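I'd been trying to get Theda Albers to sit down with me for most of the winter, and when she finally said yes it was on the condition that I came to her kitchen and ate something. So I did! Rye bread, a very sharp cheese, and a pot of coffee that she kept topping up without asking.

If you've used the public sauna down by the harbor in Findovport any time in the last few years you've met Theda, or at least been told by her to shut the door. She runs the place with Darius Rätsep, who came over later with wet hair and stayed for the second half of our talk. Between them they've kept it heated through two changes of landlord and one truly awful October when the chimney had to come down.

I started with the obvious one, which was how a person ends up running a sauna.

"By complaining," she said. "I complained about the old stove every week, and the man who had it then, he got tired of me. He gave me the key and said fine, you do it." She had a day job at the time, doing the books for a ferry company, and she kept that up for another two years before the sauna was paying enough to live on. "Live on is a big phrase. I had soup."

The stove she complained about is still out back under a tarp. The one they use now is a big wood burner they call Harnska, after the village it came from, and Theda talks about it the way some people talk about a horse. It doesn't like birch that was cut in spring. It sulks in an east wind. It takes 236 pounds of stones, and she knows that because she and Darius weighed every one of them on a bathroom scale before they'd trust the floor.

I asked what people get wrong on their first visit (I was asking for myself, I got nearly everything wrong on mine).

"They think it is a contest. A young man comes in, sits on the top bench, and he is looking at the others to see who will go out first. I tell him, go out! Go out and stand in the wind and come back. The going out is half of it."

She's firm about talking, too. Some saunas have a silence rule and she can't stand it. At hers you can talk all you like on the lower bench, and the top one is for people who've run out of things to say. Politics is allowed until somebody raises their voice. Phones go in the basket by the door, and the one time a guy refused she gave him his money back and walked him to the bus stop herself, chatting the whole way.

Darius turned up around then, took the last of the cheese, and got asked about the ladle. There's a story about a ladle, everyone in town has a version of it. "It's a normal ladle," he said. "My uncle made it. It fell in the harbor and I went in after it, and it was February, and people were standing there. That's the story." Theda says he was in the water long enough for her to go fetch a second witness.

He's the one who handles the wood and the water and, lately, the linens, and he had more to say about linens than I'd have guessed. When they opened they let people bring their own towels, and half of them forgot, so now there's a stack to borrow. He washes them without softener, which he says ruins a towel for drying anything, and he folds them in thirds the long way so they sit flat on the shelf. 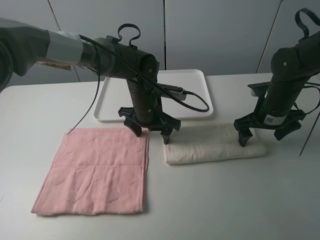
"You can tell how a place is run by the towels," he told me. "If it smells of perfume, they are hiding something." He learned that from his mother, who cleaned rooms at the Tuominen guesthouse for years and used to hold each one up to her nose before it went on the rail. He still does it. I've seen him do it, in the doorway, with a line of people waiting behind him.

I wanted to know about money, because people always ask me whether the sauna is going to make it. Theda went and got the ledger. Last year they had 2,109 paid visits, their best so far, and she let me see the page but put her thumb over the repairs column. The price is staying where it is. Kids still come in free with a grandparent, and she's hoping to add a morning session once the dressing room has a proper heater.

And would she ever sell? There was an offer, from the people who own the Pristia spa up the coast. She laughed for a good while before she answered.

"They wanted to put music in," she said, and got up to see about more coffee.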